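When the hand stops closing during the toilet task

In August our robot Mana started to drop things in the bathroom. The arm moved well, the knees were fine, but the right hand opened by itself in the middle of the task, and the log showed error 13. Two times the sponge went into the drain and I had to take it out with my own hand. I write down the steps here so the next person does not lose a whole afternoon like me.

## Before you touch anything

Keep the overhead tether clipped on during all of these steps. Press the stop button before you go near the legs. Anong Meesuk was standing close when the fault came back, and Mana took one step forward without warning – she was not hurt, but please stay out of the front side.

## Step 1: Make the fault come back

Run the pick-up routine at low speed. Let the arm go down with the toilet lid raised, and watch the fingers at the moment when the hand is inside the rim. In our case the error always came with the elbow bent and the hand low, never with the arm straight.

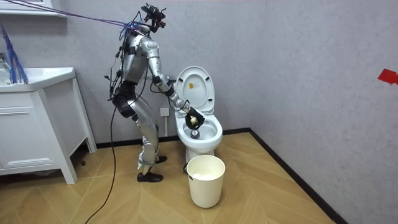 ## Step 2: Read the grip current

Open the hand page in Tukum and look at the grip value while the hand is holding. A good value is near 900. If it falls to zero in one jump, the problem is in a cable or connector. If it goes down slowly, it is more likely the motor is getting hot, and you should let it rest.

## Step 3: Check the forearm connector

1. Press stop and switch off the main power.
2. Open the forearm cover. It has 8 screws, and two of them are shorter, so keep them apart.
3. Pull the hand connector very gently. Ours was only half inside.
4. Push it until it clicks, then fix the cable with a new tie. Leave some slack for the elbow.

## Step 4: Test again

Repeat Step 1 with a dry sponge and the bowl closed, then with the bowl open. Vanderleia Siqueira asks that you save both logs before you go back to normal speed.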